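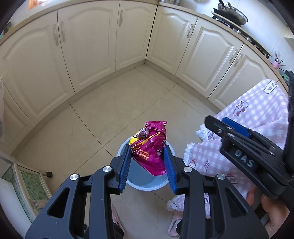
Cleaning a tiled kitchen floor and its grout

Applies to glazed ceramic and porcelain tile with cement grout. Do not use this method on marble, limestone or other natural stone.

You will need
Two buckets, 18 liters each
Flat mop with a washable pad
Stiff nylon brush
pH-neutral floor cleaner
Baking soda
Dry towels

1. Clear the floor
Move chairs, mats, pet bowls and the trash bin to another room. Pick up wrappers and food scraps by hand. Vacuum with the hard floor setting, brush roll off. Go along the baseboards with the crevice tool.

2. Wash
Fill the first bucket with warm water and dilute the cleaner as directed on its label. Fill the second with plain water for rinsing the mop. Start at the wall farthest from the door and work backward in strips 900 mm wide. Change the rinse water when it turns gray – in a kitchen this usually means once per wash.

3. Treat the grout
Mix baking soda with water to a thick paste. Spread it along the joints and leave it for ten minutes. Scrub along the joint, then across it. Vinegar is often suggested for this step, but acid etches cement grout and shortens the life of the sealer.

4. Rinse and dry
Mop twice with plain water. A white film after drying is leftover paste or cleaner; rinse again. Dry with towels.

5. Check the sealer
Wait a full day, then put a few drops of water on a joint. If the joint darkens within five minutes, the grout needs resealing. Test in several spots – the area in front of the sink wears first.

Wash weekly. Treat the grout twice a year; January and midsummer are easy to remember.

Text: Oksana Ivanyshyn
Updated May 15, 2018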